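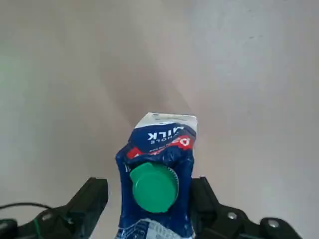
*A whole milk carton with a green screw cap, the kind Buchanan's drop-off takes with the cap left on.*

Manuela Pellegrini has run the carton drop-off behind the Buchanan town garage for 3 years. Before that she washed trays at Jonwood, a school kitchen supplier, where the cartons went in the trash with everything else.

"People think it's paper, so they put it in with the newspaper," she said. "There's paper in it, but there's a plastic layer too. It has to go in its own bin."

The drop-off took in 807 pounds of cartons in November, its best month so far. Most of it was milk, followed by juice and broth. Pellegrini said she would like to see more households rinse before they bring anything over.

"One rinse, shake it out, and let it stand by the sink overnight. If you close it up with milk still inside, I'll know by morning."

She doesn't mind dents and wrinkles. Residents used to ask whether a crushed carton would be turned away, and she told them to go ahead and squeeze the air out. A bin holds nearly 100 cartons if they are flattened, she said, and far fewer if they aren't.

Caps can stay on. That rule changed last spring, when the town switched haulers.

"I still get bags of loose caps from people who saved them up," Pellegrini said. "I take them. But put them back on the carton next time."

Alistair Skinner, who drives the load to the sorting yard in Jelter, said the yard asks for clean cartons and no straws. He makes the trip twice a month.

The bins are open from 7 a.m. until dark.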